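Chapter 5
Range, Endurance, and the Brochure

Terms to know: still-air range, reserve, payload fraction, station time, demonstrated endurance

Most makers of small unmanned aircraft print one large number on the first page of the brochure. It is usually range or endurance, and it usually comes without the conditions that produced it. This chapter is about those conditions. Before you learn to calculate range, you should learn to distrust it a little.

Take the Halvorsen, a fixed-wing survey aircraft built by Vavatach. The brochure gives a range of nearly 600 miles. A buyer who reads to the back pages will find that this figure assumes still air, a new battery, no camera, and a landing with nothing left in reserve. Each of these is a fair thing to assume in a calculation. Put together, they describe a flight that no sensible operator would plan.

The same aircraft, flown with its camera and a normal reserve, covered 141 miles in the Zevovora coastal trial. The maker blamed headwinds, and the headwinds were real. But wind is part of flying, and an aircraft sold for coastal work ought to be rated for a coast. Students often ask which number is the true one. The question is poorly put, as each number answers a different question, and the buyer had only asked one of them.

Endurance claims deserve the same treatment. Time in the air includes the climb, the trip out, and the trip home. What the customer pays for is station time, the part spent over the place of interest. On long trips it can shrink to almost nothing while the endurance on the label stays the same.

Be careful, too, with the word "demonstrated." It can mean a full flight with a full load. It can also mean a short flight whose battery use was measured and then stretched out on paper. Section 4 shows how this is done and where it goes wrong – mostly at the end of the discharge, when voltage drops faster than a straight line would suggest.

You will need the power curves from the last chapter. You will also need some patience with footnotes.

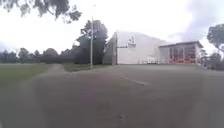 PARKSKA, September 28, 2025 – The figures in this chapter were checked again for the present printing. Vavatach has since promised a revised range table for the Halvorsen, due in December. Until a table appears that lists wind, load, and reserve beside every entry, use the coastal trial result when you work the problems, and treat the brochure figure as an upper limit.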